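From: Charoen Thongsuk
To: Dikstead Household list
Subject: Re: paper bags, what do you all do with them?

Hello everyone,

I meant to answer this when it first came through, and then I had my sister's family here for a long visit, and then the month was gone. I've just reread the whole thread with my coffee and I see it wandered off into compost bins (as our threads do), so I'm going back to the message that started it, if that's all right with everybody.

Thanakorn Rojanasak wrote:

> Dear list,
>
> A question that will sound small to most of you. We moved to the
> upstairs place on Ulline Street in December, and the kitchen is
> less than half the size of the old one. The store we walk to gives
> out brown paper bags, and we end up with a great many of them. I
> can't bring myself to throw out a good bag. At the moment they are
> stuffed in the gap beside the stove, which my wife says is how we
> will all burn to death.
>
> So: do you keep yours? Where? Do you fold them, and is there a
> trick to folding one that has already been crushed? Mine never go
> back to how they came. And do you unpack straight from the bag, or
> do you tip everything out first? I ask because I keep finding
> things left in the bottom of bags I had already put away. Last
> time it was a packet of yeast, and before that a lime that I will
> not describe.
>
> Grateful for anything,
> Thanakorn

Thanakorn, first of all, welcome to Ulline Street, which I know very well. I lived at the far end of it for years, over the shoe repair, in a kitchen where you could stir a pot and answer the door without moving your feet. I have great sympathy for anyone trying to fit a family's cooking into one of those apartments. And your wife is right about the stove! Please move them today, before you finish reading this.

Yes, I keep mine, though I keep a lot fewer than I used to. My mother kept every bag that ever came into the house. When we cleared out her pantry there was a stack behind the door as high as my hip, beautifully flat, some of them from stores that had closed when I was in high school. We used them to wrap her dishes for the move, and they were perfect for it, so I suppose she had the last word there. But I live in a small place too, and I had to come up with a limit. What I do is stand one good bag upright at the end of the bottom shelf, next to the Zabala rice tin, and the folded ones go inside it. When that bag is full, I'm done. Anything new that comes home either replaces a worn one or goes out with the recycling. I did try one of those wall racks made by Rovora that somebody recommended on this list a while back (I forget who, forgive me). It's well made, but it holds the bags so tightly that I tore one every time I pulled one out, and I've given it to my nephew, who keeps sheet music in it.

Now, about the folding. A bag that has only been carried home and emptied will fold back on its own creases without any argument. Stand it up, open it all the way, push the two narrow sides in with your fingers until they meet in the middle, and then bring the bottom up against the front. That's all there is to it. My kids could do that much by the time they were in first grade, and thought it was a treat.

A crushed one is a different animal. Once the paper has been scrunched, the old creases are lost in all the new ones, and if you try to force it into shape you just get a lumpy thing that takes up as much space as three flat ones. What works for me is to clear a bit of table, a hard one, and work with the bag lying on its side. I take hold of the edge on my left and keep that hand still, and then with my right hand I take the upper corner and pull away, gently, so that the paper draws out between the two. Then I move my hands along a bit and do it again. You're opening it up before you try to flatten it, and I think that's where most people go wrong. They lean on it with both palms right away and press all the wrinkles in for good. After you've pulled it out a few times, slide one arm inside, all the way to the bottom, and push the corners out with your fingertips. Only then do you lay it flat and smooth it, from the bottom up toward the mouth so the air has somewhere to go.

It won't ever look new. You'll have a soft, wrinkly bag, and those are in some ways the nicest ones to have, because the paper has stopped being so stiff. I use the soft ones for ripening pears and for keeping mushrooms in the refrigerator, and to drain fried shallots, and the crisp ones I save for carrying things to other people's houses.

(If a bag is really beyond help, tear it down the seam and open it out into one big sheet. It's wonderful under a child with a glue stick.)

As for unpacking, I feel for you about the lime. I was a reacher for most of my life. I'd put the bag on the counter, reach in, take out whatever was on top, carry it to the cupboard, come back and reach in again, and by the fourth trip I'd be thinking about something else entirely and there would be one little thing still sitting down in the fold. Small things get themselves tucked into the crease at the bottom, where the paper doubles over, and you can shake the bag and swear that it's empty.

These days I put a basket on the table before I start, an empty one, up in the corner where it's out of the way of my elbows. Any plain plastic one with holes in the sides will do, and handles are good if you have far to carry it. Everything that comes out of the bag goes into the basket, and I don't put anything away until the bag has nothing in it.

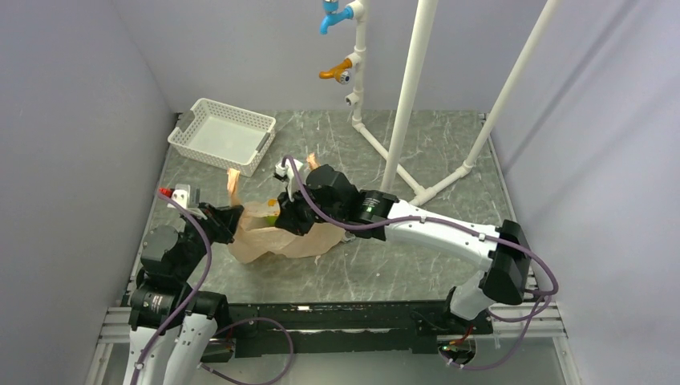
The other half of it is to get the mouth of the bag open properly before you go in. I know how silly that sounds when written down, but a paper bag that's been carried by its top is squeezed half shut, and all you get is a glimpse of something yellow or green down there between the folds, and you pull at it and there goes the side of the bag. Two hands on the paper first, one to either side. Once it's open you can see what you've bought. And then at the very end I lay it down on its side and feel along the bottom with my hand, every time, even when I'm certain. I have found a bulb of garlic, a birthday card, and one of my own earrings.

The basket then goes to the cupboards with me and I make one round of the kitchen. On Ulline Street a round of the kitchen will be one step to the left and one to the right, I know, but it still saves you opening the refrigerator six times. Whatever doesn't have a home goes back on the table in the basket, and that's usually how I find out that I already had two jars of whatever it was.

One more thing on where to keep them, since you asked. In those apartments there is often a space between the top of the refrigerator and the cupboard over it. It's warm and dry up there, and a flat stack slides in nicely if you lay a piece of cardboard underneath so that you can pull the whole lot forward like a drawer. Don't put them under the sink, whatever you do. I lost a whole winter's worth to a slow drip, and wet paper bags have a smell that gets into the sponges and the dishcloths, and from there into your opinion of yourself.

To the person farther down the thread who asked whether the grocery on the corner takes bags back: they did when I last went in, if they're clean and flat and you hand them to whoever is at the register, instead of leaving them on the bench outside where they blow all over the parking lot. I'd ask first, though, as there's a new manager.

And on the compost question, I tear mine into strips and they go in with the peelings, and the worms seem content. I leave out anything with a shiny coating or a lot of colored printing on it. I'm sure someone here knows more about that than I do, and I'd be glad to hear it.

I still owe several of you the pickled mustard greens recipe. I haven't forgotten. It's written on the back of an envelope, and the envelope is in a safe place, and I'm looking for the safe place.

Thanakorn, if you and your wife would ever like a stack of flat ones to start off with, I can leave some on my porch for you, any time after four in the afternoon. Bring something to carry them in!

Warmly,
Charoen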